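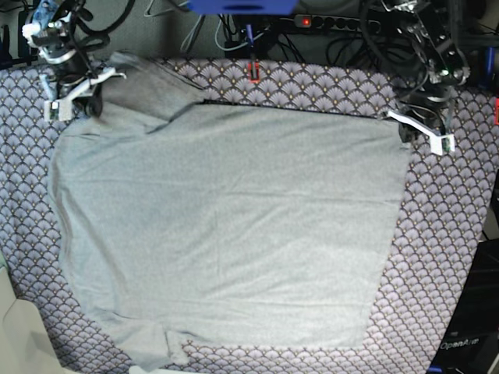 Ticket 546 – Plorisano order export drops size column
Status: Resolved
Component: Kovix export module
Reported by: Shop office

Problem
The nightly export from Plorisano to the warehouse sheet has been missing the size column for T-shirts and work shirts. Every other column comes through. Pants and aprons are fine. Started in March, after the update to Kovix.

Expected: one row per item with SKU, color, size, quantity.
Got: SKU, color, (blank), quantity.

Steps to reproduce
Open Orders, pick any order with a shirt in it, click Export, choose Flakik format. Open the file in a spreadsheet. Column C is blank on the shirt rows.

Log

7:40 am – Ran the export by hand. 394 rows, 51 of them shirts. All 51 have no size. Sizes show correctly on the order screen, so the data is in the database.

8:15 am – Cleared the export cache and ran it again. Same result.

8:50 am – Tried plain CSV instead of the Flakik format. Sizes are there. Problem is in the Flakik template and not in the orders.

9:30 am – Compared the template with the backup from before the update. The old one reads the field "size". The new one reads "size_label" for anything in the Tops category. We never filled in size_label. Pants and aprons still use the old field.

10:05 am – Asked Daher support if the change was intended. They say yes, the new field is for stores that print their own neck labels. It should fall back to "size" when empty, but there is a setting for that and the update leaves it off.

10:20 am – Turned on "Use base size if label is empty" under Settings, Export, Templates. Saved. Export still blank.

10:35 am – Restarted the export service. Ran again. Sizes are back on all shirt rows. The setting doesn't take effect until the restart – the help page does not mention this.

Follow-up
Warehouse needs corrected files for the last 6 exports. Re-sent at 11:10 am, old copies deleted from the shared folder.
Please check this setting after the next Kovix update. Leaving the old template in the backup folder for now.

Closed 2:00 pm. Reopen if the column goes blank again.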